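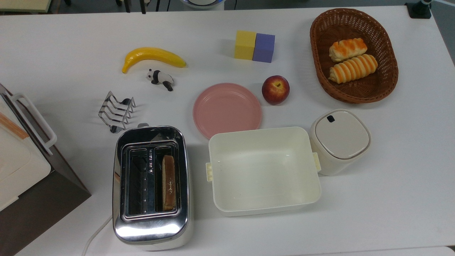
Hadiza Nwankwo replied to the last thread that her Sezer intercooler lost pressure after a week and she suspects the core. Check the couplers before you pull the core.

1/ The Sezer end tanks have a shallow bead. A standard T-bolt clamp has to sit fully behind it. If the band rides on the bead, it will hold at idle and leak under load.

2/ Test it cold. Cap the turbo inlet, feed in shop air through a regulator, stop at 20 psi. Spray soapy water on each joint. Mark leaks with a paint pen and don't retighten until you've done all 4.

3/ Emell couplers are 100 mm long. The Narkia ones are shorter and leave very little overlap on the cold side. I'd use the Emell there. Part 584 is the straight, 1325 is the reducer. Measure the throttle body first.

4/ Oil film inside the pipe will let a silicone coupler walk off. Brake cleaner, lint-free rag, let it dry, then fit. No grease, no hairspray.

5/ If every joint is dry and it still drops, then it's the core. Vusano will pressure test a bare core by mail. They're closed from 20th December and open again in January.

6/ Clamp torque: use the figure on the clamp maker's sheet. Recheck after the first heat cycle, engine cold.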